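Flikness wants you to fail the landing

25/08/2023

Three evenings with Flikness now and my thumbs hurt. Good hurt, mostly.

Quick version for people in a rush. It's a lander. You have a fat little ship, a fuel bar, one thrust button, two tilt buttons. You drop crates on pads. That's the whole pitch and it hasn't changed much since the days when these games were all white lines on a black screen. Zarkley, the studio behind it, has clearly played every one of those old games to death. What they've added is wind. And cargo that swings. And Wanda.

Wanda is the dispatcher. She talks in your ear the whole time, text only, little beeps for a voice. First hour I wanted to turn her off. You can turn her off, it's in the options under "radio". I turned her back on by level nine because she's the one who tells you the wind is about to switch, and without her you are just guessing. Sneaky bit of design. Her jokes don't get better.

The campaign takes place over one planet, Lorente, cut up into five regions. Canyons first. Then the sea platforms, which move. Then ice, then a city, then a mine that I have seen perhaps a third of. Each delivery is short -- two minutes if you know what you're doing, ten if you're me and you keep clipping the same radio mast.

Scoring is where it gets its hooks in. Base pay for a crate is 300. A soft touchdown doubles it, fuel left over adds a bit, and then there's a bonus for never letting the crate touch anything on the way. My best on the second canyon run is 917. The gold medal is at 3000. I have no idea how. I watched the top replay on the board four times and the pilot basically never uses the left tilt. Falls most of the way. Two taps of thrust at the bottom, done, crate down like a feather. I tried to copy it and scored 803 and then I tried again and blew up on the pad.

You will blow up a lot. Restart is instant, thank goodness. One button, no loading, no fade, Wanda says "next pilot please" and you're back up at the top of the screen. I can't stress enough how much that matters in a game like this. There's a version of Flikness with a four second reload and I would of quit it in the canyons.

Now the grumbles.

The sea platforms are mean in a way the rest isn't. Everywhere else, when you crash, it's your fault and you know it. Came in hot, tilted late. On the platforms the pad can drop away right as you touch, and the game counts that as a bounce, and a bounce kills the soft landing bonus. Fine if the timing was fixed. It's random. So on a chase for gold you can fly a perfect run and get robbed in the last half second. Zarkley put out a patch in May that was meant to calm the waves down. If that's calm, I'd hate to have seen it before.

Ship upgrades are a bit thin too. You get bigger tanks, stronger winch, a wider set of legs. The wider legs are so good you'll never take them off, so really it's two upgrades and a tax. There's a paint shop. I spent longer in there than I'd like to admit -- my ship is orange with one green leg.

And no two player mode, on the couch or anywhere else. A game this quick to restart is begging for passing the pad back and forth. You can do that by hand, sure, we did, but the board only keeps one name and there was an arguement.

Music, though. Slow, fuzzy synth stuff that speeds up when your fuel gets low. Doesn't panic you exactly, more like leans on you. The mine theme is the best thing on there and I kept failing on purpose to hear the start of it. Ok, not on purpose.

Controls feel right on a pad, less right on a keyboard. Tilt is on or off with keys, no in between, and by the ice levels you really need the in between. The menu lets you remap everything, which I'm glad of, as thrust on the right trigger made my finger cramp. Moved it to the bottom face button. Much better. Do that first.

So who's this for? Anyone who ever lost an afternoon to a lander. Anyone who likes a short level they can hammer at forty times in a row. If you need a story there isn't one, past Wanda hinting that the last dispatcher left in a hurry. Maybe the mine pays that off. I'll get there. I need another go at the second canyon first, that top replay is still bugging me.
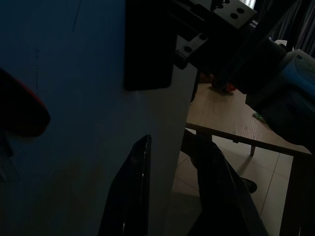

Went back in before sending this off, by the way. Tried the falling trick with a half load of fuel, lighter ship, less to slow down at the bottom. Closer. Still no gold. The winch upgrade might be the answer, as the crate swings less on the short cable, so I'm saving up for that next.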